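Cold Brewed Tea at Home: Does the Shelf Matter?
Student project report, Food Science elective
Submitted 05/10/2025

Why we picked this

Our group drinks a lot of tea, and we all make it differently! One of us swears by brewing it hot and chilling it after, and the rest just drop leaves in cold water and wait. We wanted to know if the place where the tea sits changes how it tastes, so we set up a small tasting project in the Grondbridge dorm kitchen with black tea from the Filali shop down the street.

What we did

Every batch used 1,000 ml of tap water and the same loose leaves, weighed on the Salo kitchen scale. We brewed half the batches in the refrigerator and half on the table next to it, then strained them through a paper filter into clear bottles so we could compare color. Clear bottles were a great choice, by the way. Our first try was in steel flasks and we had to keep pouring tea out just to look at it.
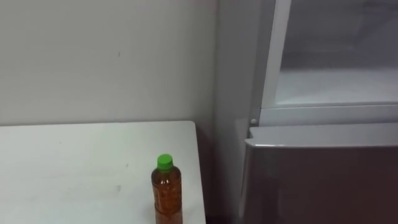
Color was the fun part. We held a printed strip of browns (borrowed from a paint catalog) behind each bottle and wrote down the closest match. A plain wall works best as a background, and we tried to do all the matching in the same corner of the kitchen so the light stayed fair.

For the tasting we poured 200 ml per person into paper cups marked only with a letter. Tasters scored bitterness, smell and "would you drink a whole glass."

What we found

The table batches came out darker and a lot stronger. The refrigerator batches were lighter and sweeter, and they won on the whole glass question, which surprised the hot brew fan in our group! Smell was close to a tie.

Problems

The refrigerator door got opened all day by other people, so our cold batches were probably not equally cold. We also lost 2 bottles to someone thirsty.

Next steps

We would love to repeat this in December with green tea and a thermometer on each shelf.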